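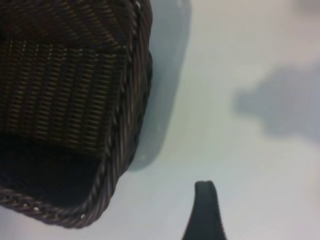

Dark brown basket, inner side wall and weave.

From: Tiziana Piras
To: kingate-weaving list
Date: Dec 7, 2019
Subject: Re: [kingate-weaving] Shared terms for basket records

Dear members,

I write on behalf of the Kingate Weaving Register in reply to the message from Jovita Alvarado, quoted in part below. Her questions were discussed by the editors last week, and the following should be taken as the Register's position until the next edition of the cataloging notes is issued in June.

On Mon, Jovita Alvarado wrote:
> We are preparing to send our records from the Costa collection, and
> my colleagues and I have run into trouble with the first field. Many
> of our older cards say only "wicker." Some cards say "cane" or
> "rattan" for pieces that look the same to us. Should we correct these
> before sending them, and if so, to what?
>
> We would also like to know whether the Register still wants the
> original card wording, or only our revised text. There are 1057
> cards and we would prefer to go through them only once.

On the first question, "wicker" is accepted and may stand. The Register treats it as the name of a way of weaving, in which a flexible strand passes in front of and behind stiffer stakes. It does not tell the reader what the strand is made of. Material belongs in field 3, and that field may be left blank. A blank field is far more useful to us than a guess, as a guess entered once tends to be copied into every later list.

"Cane" and "rattan" should be moved out of the first field and into field 3, followed by the words "per card" in parentheses. If a member of your staff has examined the piece and can confirm the material, please replace "per card" with that person's initials and the year. Modern resin strand can be very close in appearance to the natural material, particularly when it has been colored dark, and records made from photographs alone should always carry "not confirmed."

On the second question, please keep the original card wording in full, including spelling errors, abbreviations and crossed-out words where they can be read. It goes in field 6. Your revised text goes in field 2. Leonardo Cirillo has asked me to stress that the two must never be merged. When the Plamovent records were loaded, several hundred entries had been tidied beforehand by a well-meaning assistant, and we have not been able to recover the names of the makers that were dropped in the process.

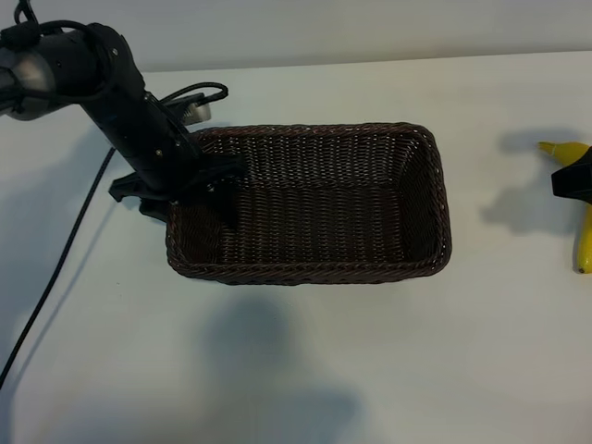
Rectangular wicker basket on a white tabletop.

Three further points have come up often enough on this list that I will set them down here.

Shape. Use the plan view at the rim: round, oval, square, rectangular or irregular. Terms of use such as "bread basket" or "log basket" should be given in the notes field only, and only where a card, a label or a former owner supplies them.

Color. One everyday word is enough, with "light" or "dark" before it if needed. Trade color names are not searchable in the present system and will be removed at loading.

Weave. Where the border is worked differently from the sides, record both, rim first. Charalambos Triantafyllou has prepared a short table of the accepted weave terms, with the older English and Italian equivalents beside them, and will send it to any member who writes to him directly. He would be glad to hear of regional terms that are missing from it - the Italian column is still thin for the southern provinces.

Regarding the size of files, members may send up to 1000 records in one batch. The previous limit of 2000 has been withdrawn after repeated failures with the Drita import tool. The Costa records will therefore need to be divided into two batches, and I would ask that the split be made between card drawers so that related pieces remain together. Please give each batch its own cover sheet.

Gianni Orlandini will act as contact for the Costa material and will confirm receipt of each batch in writing. Corrections may be sent to him at any time before loading. After loading, they should be made through the correction form, one record to a form.

Members who disagree with any of the above are invited to reply to the list, quoting the field number concerned in the subject line.

Yours sincerely,

Tiziana Piras
Records Editor
Kingate Weaving Register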